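Screen glare

Screen glare is unwanted light that reaches the eye from the surface of a display and makes its contents harder to read. It may come from a lamp, a window, a bright wall, or the clothing of the person seated at the screen. The term covers two related effects: mirror reflection, in which a recognizable image of the surroundings appears on the glass, and veiling glare, in which scattered light spreads across the surface and lowers contrast. Both have been studied in office design, lighting engineering, and occupational health.

Causes

Every smooth surface returns part of the light that falls on it. When a display shows a bright page, this returned light is small compared with the light the display gives off, and the eye tends to ignore it. When the display shows dark content, the balance changes and reflections become easier to see. For this reason complaints about glare are common among people who work with dark backgrounds, including film editors and staff in control rooms.

The strength of a reflection depends on the finish of the surface, the angle of the light, and the brightness of the objects reflected. Glossy finishes keep the reflected image sharp. Matte finishes scatter the light, so that the image loses its outline but a pale haze may remain. Curved screens can gather reflections from a wider part of the room, and the older glass tubes, which bulged toward the viewer, were well known for showing ceiling lights along their upper edge.

Switched-off displays

A display that gives off no light of its own offers the clearest view of its reflective properties. Lighting surveyors often begin an inspection with the equipment turned off, sitting in the user's normal position and noting which lamps and windows can be seen in the panel. The mirror test, as this practice is called, requires no instruments and can be repeated after each change to the room. 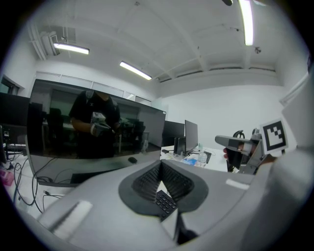

A switched-off monitor reflecting a person in a black T-shirt.

The test has limits. It shows where reflections fall but does not measure how much they reduce contrast while the screen is in use. Daylight also changes through the day, and a desk that appears free of reflections at noon may be affected late in the afternoon. Surveyors therefore prefer to visit a workplace at least 2 times, once in the morning and once before the lights are turned on for the evening.

Development of workplace guidance

Interest in the subject grew as computer terminals were moved into offices that had been lit for paperwork. Such rooms commonly used rows of bare ceiling tubes, which suited a flat page on a desk but shone directly onto an upright screen. Hildegard Kramer, a lighting engineer, described the problem in a report on the municipal offices at Rimthorpe, where 30 desks were examined over one October. She found that turning a desk to stand at a right angle to the window removed more reflections than any filter then on sale.

Kramer's work was extended by Katsuhiko Sakamoto at the Sekiguchi laboratory. Sakamoto compared 4 surface finishes under lamps with a color temperature of 4000 kelvins and asked readers to correct printed errors in a long text. Readers made the fewest mistakes with a light matte finish. Heavier finishes gave a grainy appearance to small letters, and several readers moved closer to the screen to make up for it. Tomás Calado later questioned whether the results applied to drawing and map work, in which fine lines matter more than text.

Methods of reduction

The most widely used measures concern the room and its furniture. Desks are placed so that windows stand to the side of the user, neither behind the chair nor directly beyond the screen. Blinds with horizontal slats allow daylight to be directed toward the ceiling. Ceiling lamps may be fitted with louvers or replaced by fixtures that light the ceiling, with a small task lamp provided for paper documents.

Adjustment of the display itself is also effective. A slight forward tilt moves the reflection of a ceiling lamp below the line of sight. Hoods, which attach to the top and sides of the monitor, are common in photographic studios. Removable mesh filters were once sold in large numbers, among them the Tullo screen, but they collected dust and darkened the picture, and most were withdrawn as factory-applied coatings improved.

See also

Contrast (vision)
Daylighting
Matte surface
Task lighting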